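Setting up your shelves in Sostia (part 2 of the reading log guide)

If you did part 1 you've already got an account and your old list of books has come across, probably with a few odd covers. Leave the covers for now, I'll get to those in another part. This bit is about shelves and ratings, and it's the part I wish I'd done properly the first time instead of tipping 400 romance novels into one big pile called "Read" (I was still fixing that in April!).

Before you start: have your list open on a computer if you can. The phone app does all of this too, but the shelf menu is tiny and I keep hitting Delete when I mean Duplicate.

1. Open Library, then Shelves, then New Shelf.
2. Type a name. Keep it short, as long names get chopped on the phone.
3. Pick Open or Exclusive. A book can sit on lots of Open shelves at once, but only on one Exclusive shelf.
4. Press Save. The shelf won't show up on the left until you do.

Note: "Want to Read", "Reading" and "Read" are already there and they're Exclusive. You can rename them but you can't get rid of them. 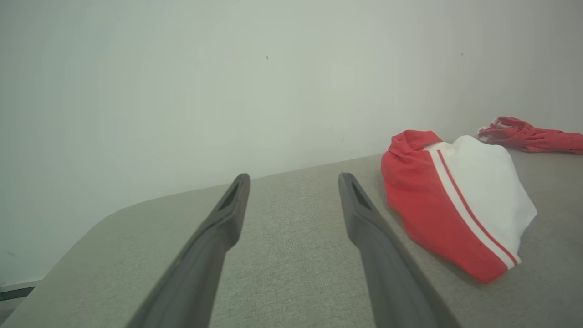 Can I put a whole series on a shelf in one go?
Open the series page, tick the box beside the series title and choose Add All. Novellas get left out unless you tick Include Extras as well.

Next up, tropes. I keep these as Open shelves, because a good historical will happily be a marriage of convenience and a second chance and a snowed-in-at-the-inn all at the same time.

5. Make one shelf for each trope you really do go looking for. I've got far too many, so do as I say and not as I do.
6. Go back to Library and choose Select.
7. Tick your books, then Move or Copy. Use Copy for tropes! Move takes the book off the shelf you're looking at.

CAUTION: There's no undo on Move. I once moved 113 Regencies onto "Cowboys" and had to put them back by hand with a cup of tea and some bad language.

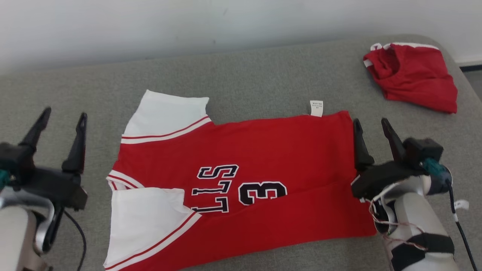 Colours come after that, and they're more useful than they sound. Tap the little dot beside the shelf name and choose one from the chart. Mine go by subgenre, so historicals are green, paranormals are purple, and sports romance gets a bright red like the basketball jersey up there, the one with the white shoulders. You can spot it from across the room when you're scrolling for something to read on the train. Don't give two shelves the same colour, or the year-end chart lumps them together.

8. Set your rating scale under Settings, then Ratings. Choose hearts or stars, with or without halves.
9. Press Apply to Old Books if you want your earlier ratings changed over too.

Note: If you turn halves off later, everything gets rounded down. A lovely four and a half turns into a four, and I took that quite personally.

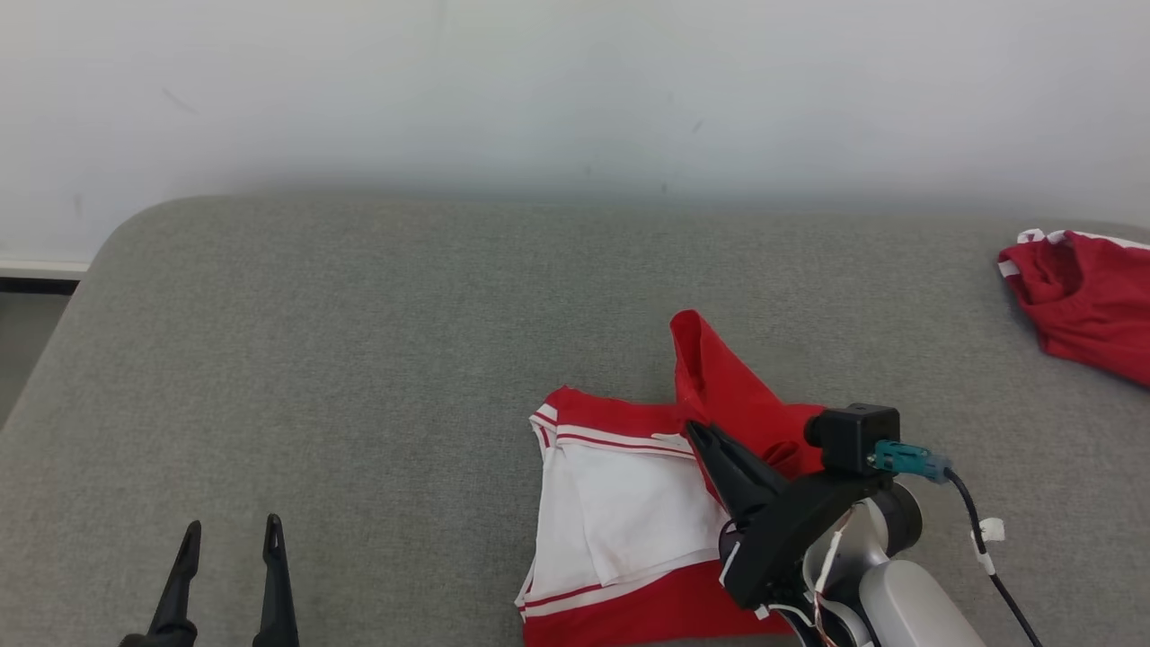
Fig. 3. Red and white garment, folded, on grey fabric.

Now for the private notes. Each book has a Notes tab and a Review tab, and they look nearly the same, so check the heading before you start typing. Notes are just for you. Reviews go out to anyone who follows you, and that's how Tullio Cocco, who I swap books with, found out what I thought of the Lamau trilogy he'd lent me.

10. Open the book, choose Notes, and type away.
11. For a spoiler in a review, highlight the words and press Hide.
12. Check it with View as Guest before you post. 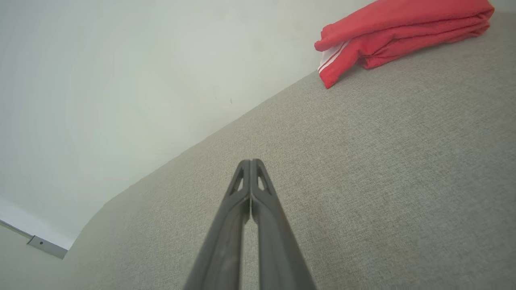 Backups are the last job, and please don't skip them. Go to Settings, then Export, and choose Spreadsheet. The file will open in pretty much anything, and Fanadach (the other log I tried) reads it without a fuss. While it's saving, leave the tab open and keep your hands off the keys. I mean it, keep them shut together like those two dark grey fingertips till the green tick comes up. Closing the tab early gave me a file with 134 books in it and no ratings at all.

If your shelves look empty after an export, log out and back in again. They're still there.

Part 3 covers missing covers and how to merge 2 editions of the same book.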